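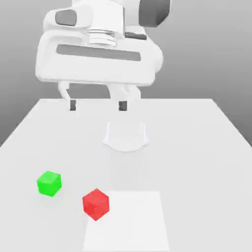
Le bras blanc, pince ouverte, au-dessus de la table blanche (image de synthèse)

griren46
Bon, je craque. Ma table blanche de cuisine a pris une auréole jaune de curcuma, grande comme une soucoupe. J'ai essayé le savon noir deux fois et rien ! Vous faites quoi, vous ?

Stasiv
Bicarbonate et un peu d'eau, en pâte, tu laisses 2 heures. Chez moi c'est parti (enfin presque).

kotik_880
Ah non, pas le bicarbonate sur du brillant ! J'ai voilé tout un coin comme ça en novembre. Moi je mets la table au soleil, le curcuma n'aime pas la lumière.

Stasiv
Ça dépend si tu frottes comme une brute, aussi...

kotik_880
Je n'ai pas frotté, j'ai tamponné !

Dutoten
D'accord avec kotik pour le soleil. Compte 4 après-midi, en la tournant un peu.

griren46
Elle ne passe pas la porte du balcon, mais je peux la pousser contre la fenêtre. Je tente ça et je reviens vous dire.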